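Billets jamais livrés : la société Narnex visée par une plainte pour escroquerie

Ils attendaient leur festival depuis des mois, et c'est finalement au commissariat que beaucoup d'entre eux se sont retrouvés. Une plainte pour escroquerie et abus de confiance a été déposée lundi contre Narnex, la société qui devait organiser en avril les soirées Pasaribu, avec huit groupes à l'affiche et une belle scène promise en plein air.

Selon la plainte, que nous avons pu consulter, 3 501 billets ont été vendus par l'intermédiaire de la plateforme Wusik, et 624 acheteurs, parmi lesquels bon nombre de familles venues parfois de loin, demandent aujourd'hui à être remboursés. La salle, elle, n'aurait jamais été réservée, et les musiciens disent n'avoir touché aucune avance, malgré des contrats signés en bonne et due forme.

Wusik assure de son côté avoir reversé les recettes à Narnex dans les délais prévus, et promet d'aider ses clients à constituer leur dossier, ce qui sera sans doute bien utile à ceux que la paperasse décourage un peu. 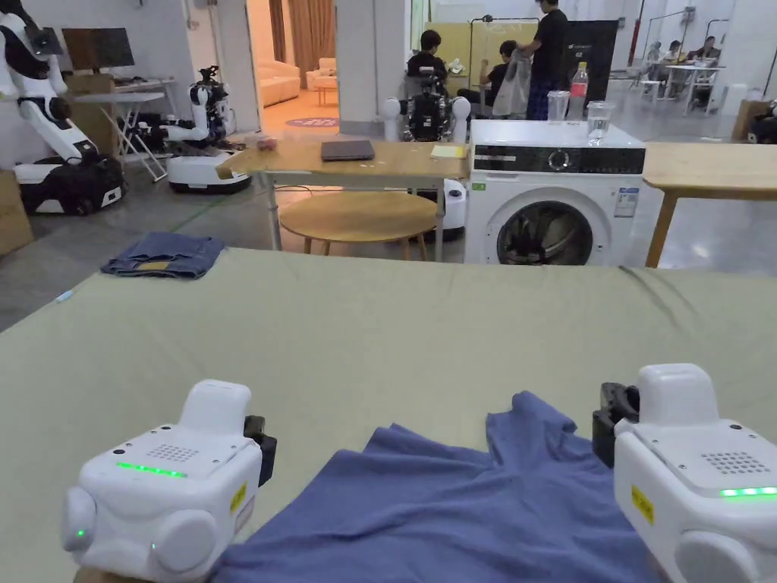

Le prestataire Citent, chargé du son et des lumières, s'est joint à la procédure pour 16 factures restées impayées. Narnex n'avait pas répondu à nos appels lundi soir. Les acheteurs qui ne se sont pas encore manifestés peuvent toujours déposer plainte, en pensant bien à conserver leur confirmation de commande et leur relevé bancaire.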